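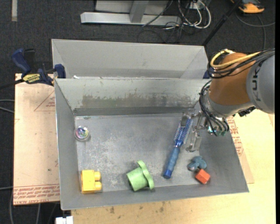

Ukach Reel Notes, README

Cast and credit data for old radio dramas and the B pictures made from them. Mostly 1930s and 40s. One row per broadcast or film. Started as a spreadsheet, still smells like one.

Last full rebuild: March 26, 2020. Small fixes since then, see the changes file.

What's in it

486 titles. Radio episodes and features mixed together, use the kind column to split them. Shorts are in there if they run over 900 seconds, otherwise no. Serials get one row per serial, not per chapter. I know. Chapter-level was a mess and I gave up.

Files

titles.csv - the main table
people.csv - one line per performer, with aliases
credits.csv - joins the two
notes.txt - free text, read it before you write to me about a missing credit
changes.txt - newest on top

All UTF-8, comma separated, quotes around anything with a comma in it. Line endings should be consistent now. If not, blame the old laptop.

Columns in titles.csv

id - stable, never reused, even when a row gets deleted
title - as on the title card or in the announcer's opening, not as in the ads
alt_title - reissue and TV package titles, separated by a semicolon
kind - radio, feature, short, serial
year - first broadcast or first release. Reissues ignored
runtime - seconds. Blank means I have not timed a copy myself
sponsor - radio only. Blank if sustaining OR unknown, sorry, these should be seperate
source - where the credit came from, codes below
checked - initials of whoever looked last

Source codes

S = on screen or spoken in the broadcast
P = period paper, trade or local
C = collector's list, no backup
X = somebody's ear. Voice recognized, no printed credit

Treat X with care. Character actors with gravelly voices got mixed up constantly in the early version and a few are probably still wrong. Drop C and X both if you need something you can cite.

How it was put together

Most of the radio side was typed from the Rimkutė notebooks, a collector's log kept in pencil, three of them, water damage in the last one. Where the pencil was unreadable the field is blank. No guessing. Film side is from watching the films. Indrek Žukauskas did the westerns and most of the mysteries, I did the rest, meaning the newspaper pictures and a lot of prison pictures.

Aiman Lumenta wrote the script that merges duplicate names. It's called Hinorari, it lives in the tools folder, run it from the top folder or it will not find people.csv. Needs Python 3. Takes 2 passes, the second one is not a bug. First pass groups spellings, second pass checks that the years make sense, so a child actor from a silent doesn't get merged with his own uncle.

Known problems

- Stage names vs. legal names. people.csv uses the name the person was billed under most often. Legal name goes in alias only if it was ever used on a credit.
- Same-name pairs. Marked with a number after the name. The number means nothing, just order of entry.
- East coast and west coast repeats of the same broadcast are one row. Cast changes between the two go in notes.txt.
- Uncredited bits in crowd scenes: very uneven. Heavy for the westerns, thin everywhere else. Do not use this data to say who worked the most.
- Some runtimes come from TV prints with the titles cut down. Flagged "tv" in notes.txt, not in the table. On the list to fix.
- Accents got stripped out of some alt titles by an old export. Half restored.

What's not in it

No plots, no ratings, no posters, no audio. Please don't ask for audio. No birth or death dates either, too many arguments.

The Biline list

There is a smaller set called Biline, only the newspaper and reporter pictures plus the radio versions. Same ids, same columns, pulled out for people who wanted just that. It gets rebuilt when the main table does, so don't edit it by hand, your edits will dissapear.

Sending corrections

One correction per message. Give the id, the column, what it says now, what it should say, and where you saw it. A line from the end credits is plenty. "Everybody knows it's him" gets an X at best. New titles are fine too, but wait until September if it's a big batch, nothing large goes in before then.

Use

Free for anything, including commercial. Say where you got it and which rebuild. If you reshape it and republish, keep the source column attached please.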